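Mitra Nikzad and the dead PCs

Caught Mitra Nikzad on a Sunday, between one batch of old office towers and the next. She runs the refurb side of Stostus, two units knocked into one behind the tile shop, kettle on the floor, radio off. Hour and a bit of talk. Typed up fast, so forgive the joins.

First thing I asked was where the machines come from. Offices mostly. A firm called Stergiou cleared out a whole floor in November and sent the lot over. "130 towers on one lorry. No list. Half of them still had sticky notes on with people's passwords." She shredded the notes before anyone touched a screw.

She started out on her own kitchen table, mending things for neighbours, then went in with Markos Vlachopoulos, who had the van. "Markos said he'd drive and I'd mend. He lasted a month before he wanted a screwdriver as well."

So what happens to a tower when it gets to her? Lid off, always, before it goes anywhere near a plug. Case down on its side so the board lies flat and you can look straight down into it. "People want to switch it on and see. Don't. Have a look first. You find coins in there. Staples. I had a dead wasp nest once, a whole one, in a power supply."

Then dust, then memory out and back in, then the processor. She slows right down when she gets to the processor. The socket has a lever at the side and a metal frame that holds the chip down, and that's where most of the damage gets done, she says, by people in a rush.

"Lever down and out a bit, then up. Let the frame come up by itself. You never pull it. And nothing goes over the open socket, no screwdriver, no sleeve, no cup of tea. If you drop a screw in there you have bent pins and you have a bad afternoon."

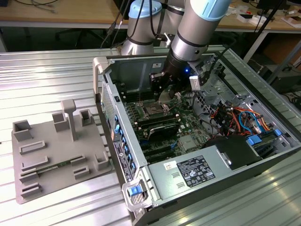

Has she bent any herself? Course she has. "Loads. First year I kept a jar of ruined boards to punish myself. Well, a crate. They didn't fit in a jar." She can straighten a pin with a needle and a magnifier if it's only one or two. More than that and the board goes for parts.

We got on to cables. She has views. The old cases are the worst for it, all the drive wires bunched up in the bay and going every direction, and whoever was in there last has usually shoved the lot out of the way to get the lid shut. "I take a picture on my phone before I unplug anything. Qianru laughs at me. Qianru has a memory, I don't."

Qianru Kang is the other pair of hands most days. She does testing, and wrote up the checklist they all use. It was two pages, it's now six. Mitra pretends to hate it. "It's good. Don't tell her. Actually put it in, she'll read it anyway."

Numbers, because I was told to ask. Last year 3,438 machines came through the door and 1,894 went back out working. The rest got stripped for memory, fans, drives, screws even. Screws! They have drawers of them. A basic tower goes for 49 pounds with a drive in it, and schools get first pick.

I said that didn't sound like much money. "It isn't much money. It's a computer that was going to be crushed and now a kid is doing maths homework on it."

What's the hardest thing to find? Front panels, she said straight away. The bits with the buttons. They snap their clips and no one makes them any more. Second hardest is the little plastic latches on the expansion slots, which go brittle and ping off across the room. She's teh one who crawls around for them, apparently.

Any advice for somebody with an old PC under the stairs? Get your photos off it. Keep the screws in a saucer. Touch the bare metal of the case before you touch the board. And if the lever on the socket feels wrong, stop and get someone else to look at it.

She was already half up by then, there was a delivery due at four and the van was early. I asked if she ever gets bored of it. "Of the lifting, yes. Opening them, no. Every one's been looked after by somebody, or it hasnt, and you can tell the minute the side comes off."

Stostus takes drop-offs on weekday mornings. Ring first if it's more than a carload.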